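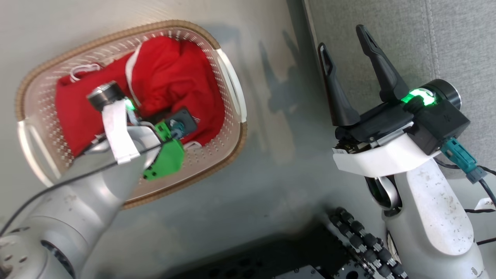

I love doing laundry in a small space, and I know how that sounds! Since we moved to Tamholm I've had one room for washing, folding and everything else, and I've become a bit of a collector of tricks for it. Most of them start with the basket. A white plastic one with small holes all over and a handle cut into each end does nearly everything I ask of it, because air gets through the sides and I can grab it from either direction. One red garment with a white stripe on it gets its own trip in the basket, well away from the whites, and the thin white drawstring gets dealt with before it goes anywhere near the drum.

## Before the wash

Drawstrings first. Tie the two ends together in a loose bow, or knot each end so it can't slip back into the channel. If one has already vanished, fasten a safety pin to the end of the cord and work it through with your fingers. It takes a couple of minutes with a show on.

Red with white trim is the classic heartbreaker. My routine:

- Turn it inside out.
- Wash it cold, on its own or with other reds, for the first few washes.
- Dab a hidden seam with a damp white cloth. If color comes off on the cloth, keep it away from anything pale for now.
- Take it out the moment the cycle ends. Damp red sitting folded against white is how pink stripes get made.

I don't bother with vinegar for setting dye. I tried it on a sweatshirt in February and got a sweatshirt that bled exactly as before and smelled like pickles.

## Give the basket a job

I used to let ours turn into storage. Clean clothes lived in it for days, dirty ones went on top, and then the whole lot had to be washed again (2 loads for the price of one, hooray). Now it only carries. It leaves full, it comes back empty, and it sits by the wall in between.

Baskets get grubby, too! Lint packs into the holes and goes gray. Take yours into the shower, squirt in some dish soap and go over the holes with an old toothbrush. If there's any woven trim on it, wipe that with a barely damp cloth and let it dry in the open. Soaking makes some woven trims swell or go fuzzy, and they never look quite right after.

## Make room on wheels

Anything big in a laundry corner should roll if it possibly can. A rack, a cart, a partition, a shelf unit, all of it. Once I could push things out of the way, I started sweeping back there every week, and I stopped losing socks.
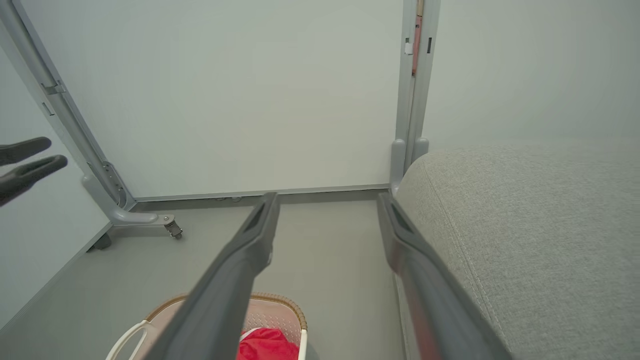

Casters do need looking after, though. Hair and thread wind around the axle until the wheel drags and leaves marks on the floor. Tip the thing over, snip the threads with nail scissors and pull them out with tweezers. A tiny drop of dry silicone lube on the axle finishes the job, and please wipe off the extra or you'll be growing lint again by the weekend. While you're down there, check that the screws are snug. I do mine whenever I change the vacuum bag.

Replacement casters are cheap. The hardware store in Brorport let me match mine by the stem, so bring the old one along instead of guessing at sizes like I did the first time.

## Panels and partitions

A freestanding panel can hide a whole laundry corner when company comes. Dust collects along the bottom rail and around the little clips and brackets, and a dry paintbrush gets into those spots better than any cloth. For the flat part, use a microfiber cloth and plain water, working from the top down, with a dry one right behind it so you don't get streaks.
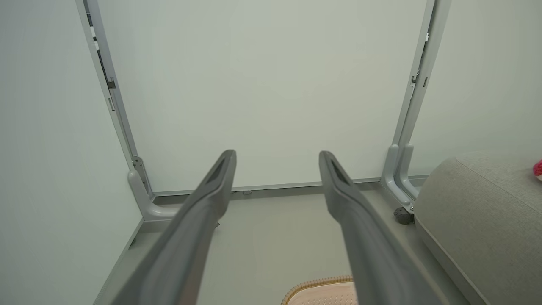
*Plain panel, light gray uprights, a caster under the foot: easy to wipe down.*

Never hang wet clothes over the top of a panel on casters. A soaked pair of jeans is heavier than you'd think and all of that weight ends up high on one side. Damp dish towels, maybe. Jeans go on the line.

## Little extras

- Leave 16 inches of clear floor in front of the washer. You need somewhere to put the basket while you bend.
- Keep safety pins in a jar near the detergent.
- Shake out each piece before you hang it. Far less ironing!
- Sweep behind the rolling things before you mop, or you'll be chasing wet fluff across the floor.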